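Looking After Campaign Gear Between Elections

Rally shirts, flags and yard signs can last several elections if they are put away clean. Tips from the Nultham council race, where our branch handed out 2000 signs and 30 cloth banners.

Shirts and jackets

Turn printed shirts inside out and wash them cold. Wash anything new and dark separately the first time, as red and navy slogan shirts bleed. Skip fabric softener, which dulls the print. Take pins and buttons off first and check the pockets for leaflets.

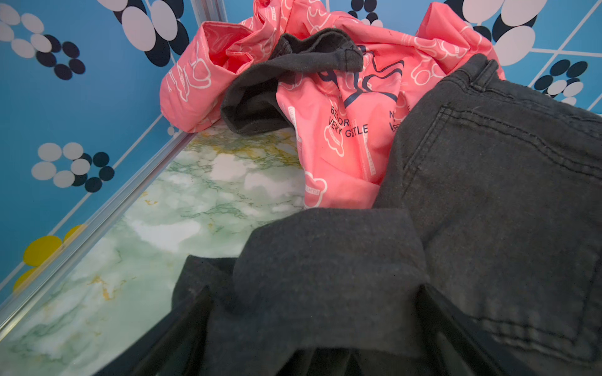

Dark jeans and a pink item printed "very gentle."

Flags and banners

Hand wash nylon flags in the sink with a little mild soap. Press the water out in a towel and hang them flat over a shower rail. Do not iron a lettered banner on the front. Roll it around a cardboard tube, lettering out.
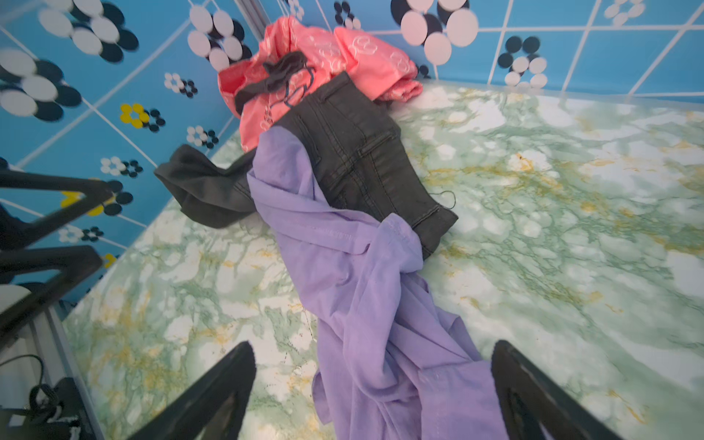

For candle wax from a vigil, scrape off what you can with a spoon, then use a warm iron over brown paper. Test a hidden corner first.

Yard signs

Wipe signs with dish soap and water and dry them standing up. Stack them flat indoors, away from the furnace. A 29-inch shelf held all of ours from the Brutwood ward.

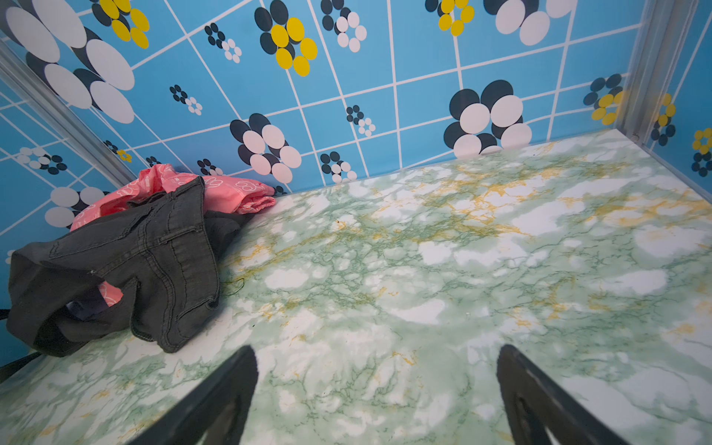 Rub rust off the wire stakes with steel wool and wipe them with cooking oil. Tie them in bundles and tape the ends.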